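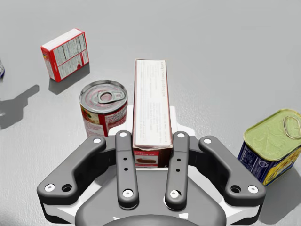 ## 4. Setting up a delivery order in Cakis

Do this after the store profile is saved (section 3). Takes 5 minutes if your item list is clean, longer if not.

1. Open Cakis, go to **Orders > New**.
2. Pick the store. Monti and Girus are separate stores with separate price lists — check the name at the top.
3. Scan or type the item codes. Hit Enter after each one.
4. Set the pickup window. Default is 2 hours, change it under **Timing**.
5. Add the substitution rule: *Same brand*, *Any brand* or *None*.
6. Press **Save draft**. Not Submit yet.

**Note:** Max 70 lines per order. Line 71 gets dropped without a warning. Split big orders.

**Caution:** Changing the store after step 3 clears the whole list. No undo.

### 4.1 Cold items

- Mark frozen stuff with the **F** box, chilled with **C**.
- Both boxes ticked = order stuck in review.
- Eggs go under C. Yes, even at Girus.
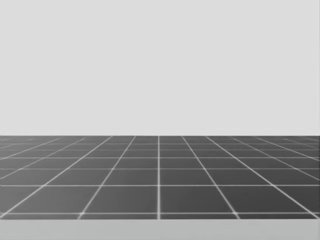 *Gray tiled floor, plain light backdrop.*

### 4.2 Submit

1. Reopen the draft.
2. Check the total agianst the store sheet.
3. Press **Submit**, wait for the order number. Write it down.

Error 13 means the price list is old. Go to **Tools > Refresh prices**, then submit again. Still 13 — send the draft to Yutong Dai at the Ukus desk, with the store name in the subject line.

Refunds are in section 6. Price list changes go thru Despina Vrettos only, cutoff 4 pm.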